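### 3.2 Households and diary procedure

The study was carried out in 16 households in Grustano and Damasceno, two towns with a similar age profile but different access to shops. Each household kept a written diary of its evening meals during July. In total we received 306 usable entries. An entry was considered usable when it named the dish, the person who cooked it and the time when the meal was served.

Participants wrote in their own words, and we did not give them a list of dishes to choose from. This made the coding slower, but it kept the local names, which often differ between the two towns. Kyriaki Panagiotou coded all entries, and Evangelia Kokkinos coded a part of them again without seeing the first codes. Where the two codes were different, the entry was discussed until we agreed.

We also asked each household how the work before and after the meal was divided. Setting out the utensils was mentioned less often than cooking or washing - many people did not think of it as work before we asked (Figure 4). 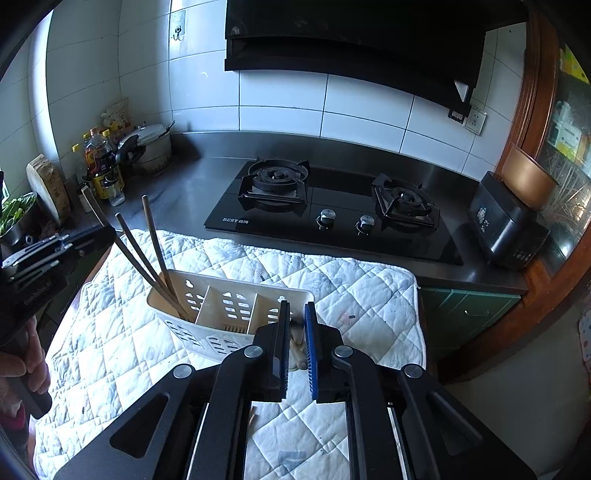

**Figure 4.** Chopsticks and a white fabric in a kitchen.

For this reason the second version of the diary had a separate line for preparing the table. Households in Damasceno filled in this line more regularly than those in Grustano. We return to this difference in Section 4, together with the question of who was at home in the hour before the meal.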